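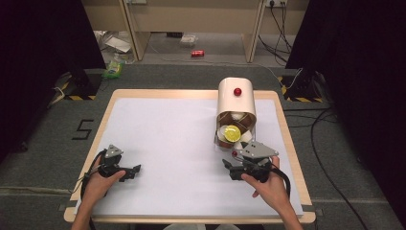 Begoña Escobar wrote:

> Nuteo quotes 200 cycles without a miss on disc dispensing. Is that a chore
> or a fixture test? My kitchen does not hold the dispenser still for me.

Closer to a fixture test, I think. With hand-held grippers, a person supplies the planning and the wrist correction, so success there says the jaws are adequate and very little about the policy.

At Tunstall we ran 60 autonomous trials on thin round parts in November. Almost 10 percent failed at first contact – the lower finger slid under two discs instead of one. Retry logic recovered 3 of those.

My position for the Lillora draft is that single-item pick from a stack is ready for a shop floor with a known pose, and not for a household. Does anyone have numbers with the container moved between trials?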